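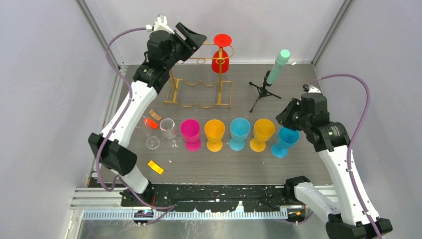
Two-arm cell with gold wire rack, coloured plastic goblets and two clear stemmed glasses.

How to test a two-arm robot on hanging up stemware

Đạt Kiều, Asgate

Putting glasses on a hanging rack is a small part of clearing up after a meal. It needs a pick from a crowded row, a half turn, and an insertion with little clearance. That makes it a useful test of whether a machine is ready for kitchen work. The procedure below is the one we use in Asgate with the Nultar task runner. It should carry over to any pair of arms with two-finger grippers, provided both can reach the rack and the whole of the row.

What you need

Two arms, mounted on the same side of the table
A free-standing wire rack that takes stemmed glasses by the foot
Plastic goblets in several colours
Clear stemmed glasses, if you intend to run the second stage
A few small loose objects to act as clutter
A fixed camera with a view of the full work surface

Start with plastic. It survives a drop, and a closed gripper won't shatter it if the force limit has been set wrongly. Mixed colours let you name the target without giving a position, so the same instruction can be repeated after the row has been rearranged.

1. Place the rack

Stand the rack towards the back of the table, with its openings facing the arms. Check that each gripper can reach every slot with the wrist in both orientations, foot up and foot down. On most arms the reach with the wrist turned over is shorter, and a slot that passes the first check may fail the second. Move the rack before you start recording. If you move it afterwards, treat the earlier results as a separate set.

Do not fix the rack down for the main trial. A domestic rack is light and slides when pushed, and this is one of the things under test. Mark the position of its feet on a sketch of the table so that it can be put back between runs.

2. Set out the row

Stand the goblets across the middle of the table, in front of the rack. Spacing should be uneven. If every gap is wide enough for an open gripper, the trial will tell you very little about a draining board. As a rule we make at least one gap narrower than the open fingers, so that the arm has to approach from above or move a neighbour first.

Put the clutter to one side of the row. Small blocks will do. They should be low enough to pass under the forearm but close enough to one of the glasses to be touched by a careless approach. Score any contact that moves a block.

3. Set the grip

Set the force limit with one goblet and one arm. Raise it in small steps until the goblet can be lifted and turned over without slipping, then add a small margin. Note the opening width at which the fingers first touch the stem and the width at which they touch the bowl. The two values are needed later to tell a good grasp from a poor one in the log.

A stem grasp is easier to hold but leaves the hand close to the wires at the point of insertion. A bowl grasp keeps the hand clear of the rack and is less tolerant of errors in height. Allow the controller to use either and record which was chosen.

4. Decide how the turn is made

There are two methods. In the first, one arm picks the goblet, rotates the wrist and inserts the foot. In the second, one arm picks the goblet and passes it to the other, which takes it in a better position for the rack. The handover is slower and adds a failure point, but it avoids the wrist limit described in step 1.

Run both. Our Temton planner selects the single-arm method whenever it finds a path, and it often finds one that brings the elbow very low over the row. Set a minimum clearance above the rims before you trust it.

5. Run and score

Give one instruction per goblet. Score each attempt as one of the following:

Hung: the foot is held by the rack and the gripper has opened and withdrawn
Retry: the foot missed, the goblet is still held
Lost: the goblet has fallen or been knocked over
Stopped: the operator or the force limit ended the run

Do not score an attempt as hung until the arm is well clear. Many goblets are seated properly and then dragged out by the finger on the way back.

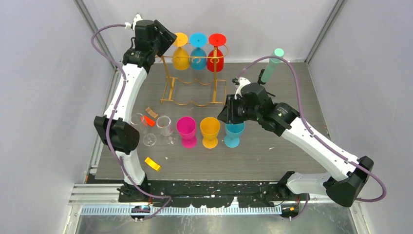

Load order matters as well. A rack that already has something on it is harder to work at, since the next bowl has to pass its neighbour. Compare results for the first goblet on an empty rack with those for the last one, and report them separately. A single average hides the difference, and a household wants the rack filled.

6. Repeat with clear glasses

Transparent glasses should be a second stage. Depth readings pass through the bowl and return whatever lies behind it, so an object on the far side may be reported as nearer than the glass itself. The foot is also hard to find against a grey surface. Check the estimated rim position by hand for the first few attempts and lower the approach speed. If the arm closes on nothing more than once in a row, stop and look at the camera data before changing the grip.

What results to expect

Our log to March holds 2,322 attempts with plastic goblets. Of these, 1,731 were scored as hung without a retry, and 113 as lost. The remainder were retries and stops. Clear glasses are logged separately and we have too few attempts to quote a rate.

A success rate just under three in four would be poor for a person and is not enough for a kitchen with real glass in it. The time taken is a further problem. An operator was present throughout, and resetting the table between runs took longer than the runs did. On the narrow question of whether the arms can hang up a goblet, the answer is yes, most of the time, in a cell laid out for the purpose. The wider chore includes drying, checking for marks and finding room in a cupboard, and none of that has been tested here.

Common faults

The rack creeps backwards. Insertion height is too low and the foot is pushing on the wire. Raise it and approach level.

Goblets tilt in the hand during the turn. The grasp is too near the bottom of the bowl. Move it, or use the stem.

A neighbour falls during the pick. The fingers are opening too wide. Rimkutė's fix was to set the opening to the stem width plus a small allowance, and we have kept it as the default.

The arms wait for each other. Both have reserved the space in front of the rack. Reduce the reserved volume or give one arm priority in the Nultar settings, under shared zones.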